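Cahier d'atelier, coin salon
Janvier, reprise à 14 h

Retour sur le canapé gris. La version courte : le tissu tient, la couture tient, ma patience moins.

Rappel pour ceux qui prendraient le cahier en route. On compare deux tissus d'assise, le Dillovum (gris clair, celui qui est monté) et le Gronda (toujours dans son rouleau, toujours en travers du passage). La question posée au départ était simple : lequel se remet le mieux d'une vie normale, avec des gens qui s'assoient, des coussins qu'on déplace et du linge qu'on abandonne dessus en promettant de le plier. La question a pris depuis 7 pages de ce cahier, dont une sur la manière de tapoter un coussin.

Matin. Passage de la brosse souple dans le sens du dossier, puis en travers. Le chiné avale tout, les traces comme les miettes. Excellent pour un acheteur, pénible pour qui doit noter des traces. J'ai fini par passer la paume à plat, méthode non homologuée mais rapide. Petite bosse vers le milieu de l'assise, déjà relevée à la page 103, ni mieux ni pire. Je soupçonne la mousse. La mousse, interrogée, se tait.

Coussins jaunes. Le débat est rouvert. La fiche Posisska les veut « disposés de façon naturelle le long du dossier », formule écrite par quelqu'un qui n'a jamais rangé un coussin de façon naturelle devant témoin. Bien alignés, ils font salle d'attente. De travers, on me demande si j'ai terminé. Adopté pour le moment : la rangée, sans chercher à l'égaliser, et le petit gris devant celui du fond. Prière de ne pas « améliorer » en passant.

Linge. Le rouge corail est maintenu comme textile de désordre. Il se voit de loin, ce qui évite de s'asseoir dessus, et il fait de vrais plis. L'ancien torchon beige disparaissait dans l'assise ; je l'ai cherché une demi-matinée, il était devant moi. À vérifier quand même : le corail peut-il dégorger sur un gris clair ? Essai sur chute d'abord, pas sur le canapé. Je l'écris ici pour que ce soit écrit quelque part.

14 h 40, état avant pliage.

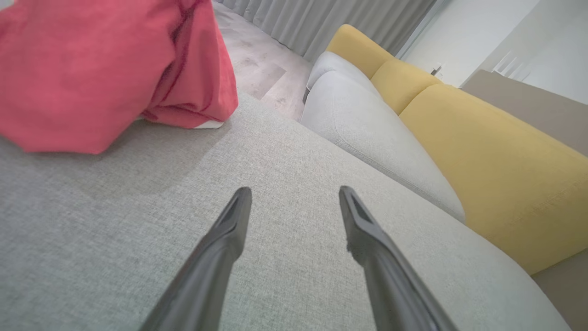
Assise grise, le corail en tas, les jaunes contre le dossier. Rien n'est plié.

Notes en vrac :

- Couture arrondie : régulière sur la portion regardée. Reprendre côté accoudoir avec la lampe rasante.
- Sol : marques légères derrière le canapé. Elles ne partent pas à l'eau. Essayer la gomme avant d'accuser les patins Akpalu, que j'accuse tout de même un peu.
- Rideau : il peluche, et la peluche finit sur l'assise. Le secouer avant la brosse, pas après (erreur commise, brosse repassée).
- Abrasion : arrêt prévu à 2000 cycles sur chute de Dillovum. Prévoir 4 chutes, la dernière a servi à caler la porte.

Pour demain : plier le corail, une seule fois, et laisser le pli tranquille jusqu'au soir. Sortir le Gronda de son rouleau. Racheter des piles pour la lampe.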